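19 March 2019

Up at six to do the morning count with Iona. It was cold enough that the latch on the lower gate had frozen and I had to breathe on it for a while. We got to the hide before the light came up and sat with our backs to the wall. Iona had brought the good flask and I had brought the bad one.

The tern rafts went out on the Stallwood pond last August, after the breeding season, so they could weather over the winter before any bird had a use for them. This morning there were black-headed gulls on both. They do this every year on every raft I have ever worked with. Iona wants to cover the rafts until the terns are back, and I think she is right. If the gulls settle first we will spend May watching them eat the shingle bare of eggs. I wrote it in the log and will bring it up when Kerr phones.

The count itself was slow. Teal in the reeds, hard to see, mostly heard. Shoveler out in the middle, spinning. A pair of oystercatchers on the spit, which are early for us, and noisy. No avocets. The water is still too high for them and I said so in January, when the sluice board went back in a notch higher than it came out. Iona did the writing and I did the calling, and then we swapped when my eyes began to water.

We walked back by the long bank. The moles have been through it again from one end to the other. There was a barn owl pellet under the third post and I put it in my pocket, then forgot it, then found it at lunch.

Back in the yard by nine. The owl in the end aviary had eaten everything overnight for the first time since she came in, and had cast a proper pellet of her own, so I had a wild one and a captive one to compare. Hers is paler and smaller, all mouse. The wild one had two vole skulls and part of a shrew. She weighed in a little up on last week. The wing is still held lower on the left when she is tired, and I would like to see her fly the full length of the aviary and back without stopping before anyone talks about a release date. Stella Makokha disagrees with me on this. She thinks the bird is losing fitness faster than we can give it back to her in a space that size, and that a soft release from the barn would do more good. We talked it over by the sink and neither of us moved much. Stella has released more owls than I have. I have had more of them come back in a box.

Cleaned out the kestrel, the two wood pigeons and the tawny. The tawny clacked at me the whole time. Scrubbed perches. The hose split at the join again and I taped it again.

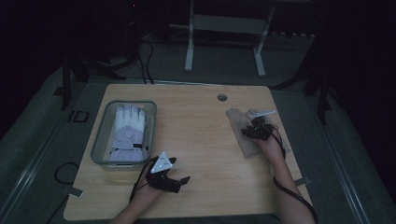 Glove in its tub.

After that, the paperwork. The annual return has to be done by the end of the month and I have been putting it off since the beginning of it. We took in 652 birds last year. I had thought it would be fewer, given how quiet the autumn felt, but the spring more than made up for it, with all those ducklings, and the jackdaws out of the chimney in the mill. I went through the cards twice. On the second pass I found one blackbird entered under two numbers, took it out, and then found a swift that had never been entered at all, so the total came to the same.

Just under half went back out. It is a normal figure for a place like ours and I have stopped feeling I need to defend it, but I still don't enjoy typing it. The cat cases bring it down every year. So do the fledglings that people pick up when they should have walked on past. I have rewritten the paragraph about fledglings on our page more times than I can remember, and still they come in shoeboxes, well fed and perfectly healthy, with a parent bird no doubt shouting for them in a hedge somewhere across town.

Kerr rang while I was in the middle of it. He has had the food bill. We spent $1,819 on frozen chicks and mice over the winter quarter, and he wanted to know why that was higher than the year before. I said the birds had eaten them. He did not think much of that, so I went through it properly with him: the buzzard that stayed until February, the two barn owls that overlapped, the supplier putting up the price of mice at New Year. He was fine once he had something to write down. He is going to ask Pusivlow if they will give us a better rate for a standing order. I told him the freezer won't hold a standing order, and he said he would look into the freezer as well. I brought up covering the rafts, and he said yes straight away, so that took less time than I had set aside for it.

Lunch late. Cheese sandwich, and the owl pellet, not together.

In the afternoon Iona and I went over to Flirkden to look at the nest boxes. We have 24 up in that wood, most of them tit boxes, with a few open-fronted ones on the ivy side for flycatchers and robins. They should all have been cleaned out by the end of January. They had not been. Partly that was the snow and partly it was me. Blue tits were already going in and out of the ones nearest the track, so we left those alone and only did the boxes where nothing was showing any interest. One had a queen bumblebee in it, tucked down in the old moss, and we shut the lid again and marked it on the sheet. Another had been opened up by a woodpecker, with the hole now big enough for my fist. We need metal plates for the rest on that side. I have been saying this for a couple of years and have yet to buy a metal plate.

The wood smelled good. The wild garlic is up, and the first chiffchaff was singing from the tall ash by the stile, the same two notes on and on. I stood and listened to it for longer than I needed to. Iona had not heard one yet this year either. She writes down first dates on the inside cover of her diary and has done since she was at school, and she says this one is a few days sooner than last spring. Last spring was a late one all round, so I wouldn't read much into it.

On the way back we stopped to look at the rookery behind the church. There is a lot of stick theft going on. One bird leaves to find a twig and the neighbor pulls two out of the nest while it is away. It would be quicker for all of them to go to the ground and pick up the ones they drop, but they hardly ever do.

Evening feed with Stella. The owl took her first mouse while we were still in the passage, which she would not have done last week with people that close. I am not sure if that is a good sign. I want her hungry but I don't want her used to us. We have agreed to put the food in through the hatch from now on and keep the passage light off. We have also agreed to give her until the end of next week, and if she is making the full length of the aviary by then, she goes to the barn and Stella gets her soft release. If she isn't, we have the wing looked at again. I can live with that.

A woman came to the gate just as we were locking up, with a pigeon in a cat carrier. Ringed, a racer, tired out and thin over the keel but nothing broken. I gave it water and corn and put it in the small pen out of the wind. I'll look up the ring in the morning and ring the owner, who may or may not want it back. They often don't.

It was raining by the time I got home, and blowing up from the west. The gulls will be off the rafts in this, for tonight anyway. I need to find netting, cable ties and somebody with waders that don't leak. Mine let in at the left knee. Also the hose join, and the metal plates, and the last two pages of the return, where they want the species list in their order and I have it in mine.

Bed at ten. Iona has the early count tomorrow and I have the pigeon.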